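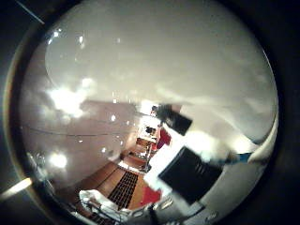
Subject: Re: [home-care] Shiny surfaces and the streaks that come back

Hello all,

Thank you for the answers in September. I quote the earlier message so that new members can follow, and then I write what I have tried.

> I have a glossy, pale grey-white surface at home, strongly curved,
> and I can't get it clean. From the front it looks fine. When I look
> along it toward the light I see faint streaks and many small bright
> specks, mostly in the upper half. I use dish soap and a cotton towel.
> Is it the towel, the soap or the water? We live in Sisum and the
> water is hard.

My surface is very similar. It is pale and curved, and so glossy that you find the whole room in it: the pinkish wall, the bright doorway in the middle, something red to the right. The lower part reflects so much that I can't judge it at all. Only in the white upper part I can see the faint streaks of shadow, and the specks too. I still don't know if my specks are dust, dried water or only the light. Maybe somebody with more experience can tell me how to distinguish them.

I did a small comparison for 18 days. I divided the surface with a strip of paper tape and cleaned each side in a different way.

Left side: warm water with a few drops of Plitier soap, then a cotton towel. This was my old method. I was never satisfied with it.

Right side: distilled water only, one damp microfiber cloth, then a second one that is completely dry. I wiped in one direction, from the top rim down, and I did not make circles.

In my opinion the right side was better after the first week. The left side had lint from the towel, and I had to rinse it two times to remove the soap.

One thing about the light. I have strong lamps in this room, and each of them makes a big white spot on the left of the surface. Inside this spot I can't see any dirt. Now I switch the lamps off and use a flashlight, held low — this shows much more. I do it after 19:00, when it is dark outside.

I also bought the Odus polish which was recommended on this list. I did not open it yet. The label says to wait 9 hours before touching, and with children in the home this is difficult. Has anybody used it on a curved surface? I am afraid it will run down and collect at the bottom edge.

The shop in Ndung'u has microfiber cloths in packs of 13, if somebody nearby wants to share one with me.

Best regards from Sisum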